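Plultstead Gripper Week: The Gallery

We spent February trying to decide which hand-held gripper to buy more of, a question that sounded like an afternoon's work when Nattawut Bunnag raised it. The candidates were the Volow and the Yu. Both have soft fingers, both carry a wide-angle camera, and both arrived with a manual that stops just as it gets interesting.

The rules were simple. Same tasks, same people, 69 attempts each, no swearing on the audio track. We kept to most of them.

The tasks were folding a towel, hanging a mug and putting a pen back in its cup. The pen was meant to be the easy one. Hryhorii Horobets now has opinions about pens.

On squeeze, the Yu wins. Its trigger has a long, gentle pull and you can feel where the fingers are. The Volow's is closer to a stapler, and by the end of a session so is your thumb.

On tracking, the Volow gets its own back. We lost its pose 3 times all month. The Yu dropped out whenever someone turned a wrist too far, and mugs are mostly wrist.
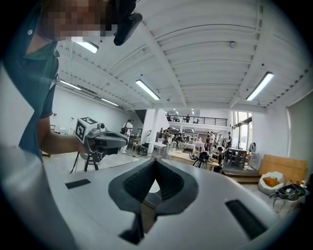

Battery life we gave up comparing after the first week. The Yu's gauge sits at full for over 2 hours and then goes to zero in the time it takes to find the charger, so any number we printed would be fiction with a decimal point.

Soft fingers wear out on both. Order spares early, and in the right size, which Lolcombe will also tell you if you phone them and sound sorry.

For now we're buying the Volow and moving its trigger spring onto Hryhorii's to-do list, directly under the pens.

Posted April 7, 2024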